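Threads > Money and home > Dela Tsikata

Dela Tsikata
10/06/2022

1/ Today I want to write about travel insurance, and more exactly about the excess. I did not understand this word for many years, and it cost me money. I will write it slowly, in small posts, for people who read policies in their second or third language as I do.

2/ The excess is the part of a claim which you pay yourself. If your suitcase is lost and the things in it were worth 452 pounds, and your excess is 100, then the insurer pays you 352. So far it is easy. I thought this was the whole story.

3/ My case was in April. I flew to visit my cousin, with one change of plane. The suitcase did not make the change. It came to me after four days, with one wheel broken and the zip torn, and a wet pair of shoes which were dry when I packed them.

4/ In the same week I got a bad tooth, and I had to see a dentist there. So I had three things to claim: the delay of the suitcase, the damage to the suitcase, and the tooth. All on one trip, all on one policy. I made one claim form with three pages.

5/ I believed I would pay one excess. One trip, one form, one excess. But my policy was written "per section, per insured person". Delay had no excess. Damage had one excess. The dentist had another excess. I lost the amount twice.

6/ The money for the suitcase was smaller than the excess, so for the suitcase I received nothing at all. The lady on the telephone was polite and read me the line. It was on page 24. I had the same page in front of me and I had to agree with her.

7/ So, the first thing I would ask anybody to look for is the small word after the amount. "Per claim", "per section", "per person", "per incident". These are different things, and the price on the comparison website will not show you which one you have.

8/ "Per person" is the one that hurts families. If you are two adults and two children and somebody steals the bag in which all of you have your things, you may pay the excess four times for one bag. Some policies have a limit on this, for example two excesses for one incident. Look for it under "General conditions", or ask by e-mail so the answer is in writing.

9/ My friend Horácio Marinho asked me why I didn't simply buy a policy with no excess. I have looked. They exist, and you can also buy an "excess waiver" as an addition. For a cheap policy the waiver can cost nearly as much as the policy. For an expensive trip it may be worth it. You have to put both prices on paper and look at them.

10/ There is also another product, "excess insurance", from a different company. You claim from the first insurer, they take away the excess, and then you claim the excess from the second one. I tried to understand one of these, from a firm called Prurton, and I asked them two questions before I bought anything.

11/ First question: if the first insurer pays me zero, as with my suitcase, do you pay me something? Answer: no. They pay only when the main claim is accepted and paid above the excess. So for my suitcase it would not have helped. For the tooth, yes.

12/ Second question: how many times in a year? Answer: until the yearly limit is finished, it doesn't matter how many claims. I found this fair. I didn't buy it in the end, as I travel only once or twice a year, but for my brother, who travels for work every month, I think it is sensible.

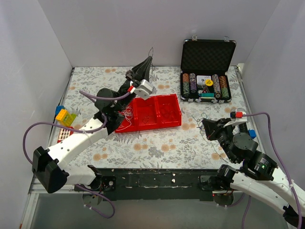

13/ Now the single article limit, which people mix up with the excess. My old policy said baggage was covered up to 2,000 pounds. I read this number and felt safe. But one single thing was covered only up to 250, and "valuables" together only up to 300.

14/ What is a valuable? I thought jewellery. In the policy it was also the camera, the telephone, the tablet, the headphones, the binoculars and the sunglasses. So if you carry a laptop and a good telephone, the number you must read is the small one, not the big one on the first page.

15/ And the order in which they calculate is important. Most often they first reduce the value for age ("wear and tear"), then they apply the limit, then they take the excess. A coat you bought for 180 three years ago is perhaps 90 for them, and after the excess of 100 it is nothing.

16/ A few insurers take the excess first and apply the limit after. This is better for you if your thing was worth much more than the limit. I had to read the sentence many times, and then I made the sum with a pencil to be sure. I recommend the pencil.

17/ About papers. For the suitcase I needed the report from the airline desk (you get it at the airport, before you go out, and it has a reference number), the boarding pass, the baggage label, and the answer of the airline to my complaint. The insurer wanted to see first what the airline would pay.

18/ I did not know that the airline has its own responsibility. You must write to them quickly, for damage it is within seven days from the day you receive the bag. I wrote on the sixth day, only by luck, when I was sitting in bed with my tooth and had nothing else to do.

19/ The airline paid for the repair of the wheel. They did not ask for any excess! So for the suitcase, the airline was better than the insurance, and I nearly didn't write to them at all.

20/ For the dentist I needed the bill with my full name, the date, what was done to which tooth, and the proof of payment. My first bill had only the word "treatment". It was sent back to me. The clinic was kind and made a new one, but this took two more weeks.

21/ Another thing about dentists: my policy covered "emergency relief of pain" and not "treatment". The temporary filling was covered. The proper filling, which I had at home afterwards, was not. If the dentist abroad offers to do the complete work at once, ask the insurer before you say yes.

22/ Some people asked about the health card. If you go to a country where your card is accepted and you use it in a public hospital or clinic, some insurers take away the medical excess completely. Mine did this, on paper. But my dentist was private, so it was of no use to me. The public one had no free time until the next week and I could not wait with such a face.

23/ This year I compared again, with more patience. I looked at Trendmont and Husar and one from my bank. I made a table with five lines: excess and the word after it, single article limit, valuables limit, dental limit, and whether the excess falls away with the health card. The price I put at the bottom, so that I wouldn't look at it first.

24/ Trendmont was the cheapest, with a high excess per section. Husar cost a bit more, with a lower excess per incident, and a maximum of two excesses for the family. The bank policy comes with the account, but it doesn't begin until you have registered every traveller. My neighbour has the same account and had never registered anybody. She did it the same evening.

25/ I took Husar. I don't tell you to take it also, your trip may be of another kind. If you go for one weekend with a small bag, perhaps you need only the medical part, and you can leave the baggage part away and pay less. Not every company permits this, but it is worth asking.

26/ One correction to what I wrote last year. I said then that the excess is the same for cancellation as for the rest. In many policies it is different, and when you lose only the deposit there can be a smaller one. Thank you to the two people who wrote to me, and sorry that it took me so long to correct it.

27/ And please check also your home contents policy before you pay for baggage cover. Some have a part called "personal possessions away from home". It was in mine, for up to 60 days in a year, and I had been paying for the same suitcase in two places. You can't claim twice for the same loss, and both companies will ask you about the other.

28/ If you have a policy and you don't understand a sentence in it, you can copy the sentence in the replies (without your policy number, please). I am not an adviser and I don't sell anything, I only read slowly. On Sunday I will write about cancellation and what "close relative" means, because for my aunt it was not what we supposed.

38 replies 61 shares 207 likes

More from Dela Tsikata
Renewal letters: where to find last year's price
My washing machine and the Siltent extended warranty
Paying monthly or yearly for car insurance, with the sum
What "new for old" covers in a home contents policy
How I wrote a complaint letter in my third language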